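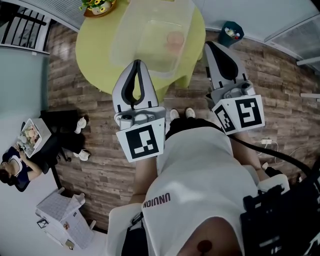 3.2 Sorting at the table

Sorting took place at a round table in the Drurnomden flat, with flowers at one side and a waste bin on the floor within reach. Small household items were put into a translucent plastic bin. Over 8 sessions, 1326 placements were logged on the Kidix sheet. Flat items such as paper or card took longer than rounded ones and were more often put down and picked up again.

Figure 6. Handling a thin, flat item at the table. 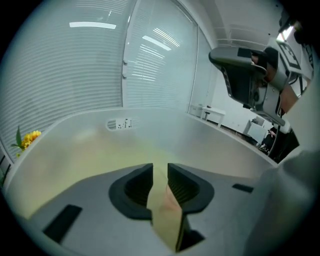 Zheng objects that thin items should be timed apart from the rest, as the edge has to be found first and that is a separate task. We accept the point and report them separately in Section 4.

The depth of the bin also mattered. Items laid at the far end had to be lowered over the rim,
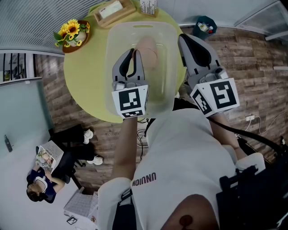 and this added up to 11 seconds to a placement. The shallower Bolard tray was tried on one Sunday only, and those times are left out of the totals.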